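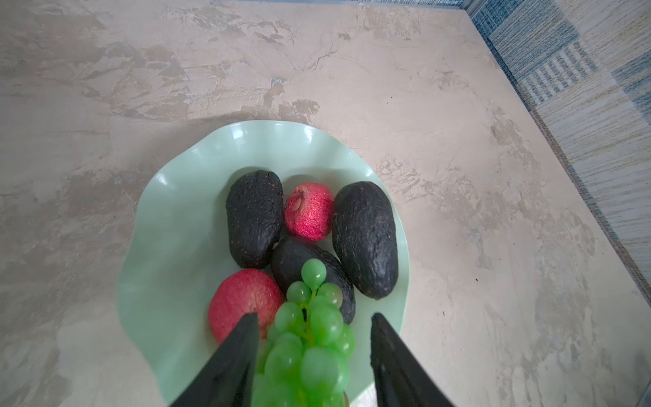

By Henok Gebremichael

Galtstead Ruffle Serving Plate, Pale Mint

Every kitchen has one plate that never makes it back into the cabinet. Ours came home in August to hold a cake for a single afternoon and has been on the counter ever since, mostly full of fruit, occasionally full of mail.

The Ruffle is a shallow stoneware plate, 14 inches across, with a wavy rim that goes all the way around. The rim keeps grapes from leaving. It does less for meatballs, and we have stopped making promises about meatballs. The plate is glazed on both sides and sits on a plain foot ring, which we sand by hand after the test batch wrote its name across Sérgio Esteves's dining table. Sérgio still works here. He brings it up.

Dishwasher safe, top or bottom rack. Microwave safe, if your microwave is big enough to turn it, and most aren't, so measure first. Please keep it out of the oven. It won't explode, but it will sulk, and a sulking glaze looks like a map of small rivers.

Avocados will ripen on it at the same speed they ripen anywhere else: nothing for days, then all at once while you're at work.

Details
Diameter: 14 in.
Weight: 7 lb. (lift with both hands)
Color: pale mint
Finish: gloss
Sold singly

Matching side plates are sold under Galtstead Small Ruffle, in sets you can stack if you line up the waves. Melaniia Bondarchuk in our shipping room can do it without looking. The rest of us take a few tries.

Orders leave within 20 days. Chipped on arrival? Send us a photo and keep the pieces until we write back.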